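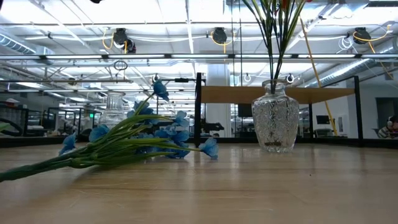 Blue artificial flowers and two glass vases on one of the tables.

I don't usually do food festivals. I did them for years, and what I mostly remember is paying too much for half a scotch egg and eating it next to a bin. But my sister-in-law had a spare ticket for the Zuldale Bake and Preserve Fair, the bus goes nearly to the gate, and I'd told myself in June that I would get out more this summer. So on August 2, 2026 I put on sensible shoes and went.

The fair is held in the old drill hall and spills out into the field behind it. You go in past a desk where you get a wristband and a paper map. The map was wrong. It had the jam classes in the side room and the bread in the main hall, and they had been swapped, so for the first while everybody was wandering round holding the thing upside down in case that helped. The man on the desk said it had been printed before "the change". I asked what the change was and he said it was before his time.

Entry is £3, and then you buy tokens for tastings. I have never understood tokens. If a slice of cake costs money, let me hand over money. As it is you buy them in strips, you always end up with one left over, and nobody is going to refund one token to a grown woman. I've got mine in my coat pocket now.

The cake competition is what most people come for. This year there were 75 entries across the classes, according to the board by the door, and I did think that was a decent show for a place the size of Zuldale. The Victoria sponges took up one long run of tables and they all looked like Victoria sponges. I'm told the difference is in the crumb. One had been cut by the judges and had a perfectly nice crumb and no card, and the one next to it had a perfectly nice crumb and second prize. There were comment slips, but they had been folded over so you couldn't read them, which I think is a pity. Half the point of looking at other people's cakes is finding out what was wrong with them.

The fruit cakes were better. You can tell a good deal about a fruit cake by how it has been sliced, and two or three of these had cut as cleanly as cheese. The winner was by Dorian Leclerc, who I gather has won before and who was standing near his own cake in a way I'd call attentive. I asked him what he soaked his fruit in. He said tea. I asked which tea and he said, "Strong." I got no further than that.

There was also a class for "a showpiece on the theme of the sea", which seemed to be where people had put their real effort, and also their food colouring. I'm suspicious of any cake that needs explaining on a card. One card ran to two paragraphs. The lighthouse was good, though – properly upright, with neat windows – and I'd have given it more than the highly commended it got.

At midday there was a talk and demonstration by In-ho Kwon on fermenting vegetables at home. I went in ready to be annoyed. I have sat through a lot of people telling me that a jar of cabbage will sort out my sleep, my knees and my mood. He didn't say any of that. He said it tastes good and it stops you throwing away the end of a cabbage, and then he got on with salting one. He was quick and plain and he told us which bits he gets wrong himself, mostly being impatient and opening the jar to have a look. The room was too hot and the microphone cut out whenever he turned to the left, but I learnt more there than in the rest of the day put together. I've bought a cabbage.

The trade stalls were the usual mixture. Ramalho had a big corner pitch selling tinned fish and olive oil, with bread to dip. The oil was lovely. I'm less sure it was lovely enough for the price, and when I asked the girl when it had been pressed she said "this season", which could mean anything. I bought the sardines and left the oil.

Doseck were showing a countertop proving box, a sort of warm cupboard for your dough. It costs £225. I asked what it did that an airing cupboard doesn't, and the salesman told me it gave "control". He had a loaf from the box and a loaf that he said had been proved in a cold kitchen, and of course the box one was bigger. I'd like to have seen one from a warm kitchen. A couple beside me were buying one while I was asking, so clearly I'm not the customer.

Then there was Skutero, who do ice cream out of a three-wheeled van in the field. The queue was long and it didn't have any shade. I had the brown bread flavour and it was very good, I can't find anything to say against it. Gritty in the right way, not too sweet. The other people in the queue were all having the salted caramel, and that's up to them.

Lunch was harder. The hot food was two vans side by side, one doing burgers and the other doing burgers with brioche. For a fair that says "celebrating local baking" on its banner I'd expected somebody to be selling a pie. The tea room in the side room (or the main hall, if you went by the map) had scones, but they'd run out of cream before I got there and were offering squirty. I had mine with butter. The scone was dry at the edge and fine in the middle, and the tea came in a proper cup, so I stayed put for a bit and listened to the table behind me go over the judging of the lemon curd in great detail. There had been words, apparently. Somebody had been given full marks for set when it was "practically a spread".

I did look round the preserves afterwards with that in mind. The lemon curd that won did seem firm to me. The marmalades were the strongest class in the whole place, clear and dark with the peel cut thin, and they were tucked behind a pillar where hardly a soul was looking at them. If the organisers change one thing for next year, they might move those out into the light. If they change two, they could print the map last.

Prize-giving was meant to start at three and started late. The raffle went on longer than the prizes did. I won nothing, and the woman beside me won a food hamper and then a second food hamper and gave the second one back, which got the biggest clap of the afternoon.

Would I go again? If somebody else had the ticket, yes. I'd skip the sponges, get to the talk early for a seat near the door, and take a sandwich. The toilets were clean, there's somewhere to sit down, and the last bus back goes at ten to six, whatever the timetable on the shelter says.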